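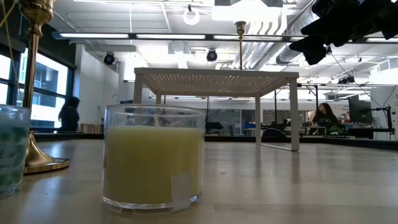

The equipment request for the second manipulation station has been returned to me with a note asking for "a fuller justification of consumables," and I have spent most of Wednesday preparing one. The arm itself drew no comment. Reviewers expect an arm to cost what it costs. The questions concerned household articles, which our previous budget had entered as a single line under office supplies. A clear glass candle jar with pale wax in it, a small white side table with a perforated top and a polished brass lamp are working materials for this group, and they should be purchased, tracked and replaced as such.

Search this blog
Search
Posted in August by Loukia Triantafyllou

The revised request separates three categories. The first is the station: arm, gripper, controller and mounting hardware. We obtained quotations from Lorkus and Kelero. The Kelero figure was lower, but it excluded the spare set of fingertips and the second year of support, and once those were added the difference came to $200. I have recommended Lorkus on the grounds of delivery time.

The second category is objects. We have requested $1,286 for the year. Glass accounts for a large share of this sum. Transparent items are difficult for our depth sensing, and we therefore wish to hold more of them than we currently do, in several wall thicknesses and with both clear and frosted finishes. Polished metal presents a related difficulty and has been given its own line. The request allows for 15 replacements of broken glass articles, a number taken from last year's purchase records. Should fewer be needed, the balance will be returned to the general fund.

The third category is storage. Objects are at present kept in whatever container is nearest, and two members of the group have bought duplicates of items we already owned. A lockable cabinet from Trusham, with adjustable shelves, has been included.

I was asked whether the work surface should be replaced at the same time. It should not. The present wooden top is level and reflects the ceiling lights to a degree that we would like our methods to tolerate. The Fontana bench proposed last spring has been withdrawn from the request.

The revised form goes to the purchasing office at the end of the month. Colleagues who wish to add an article to the object list should send me the supplier, the unit price and the dimensions before then.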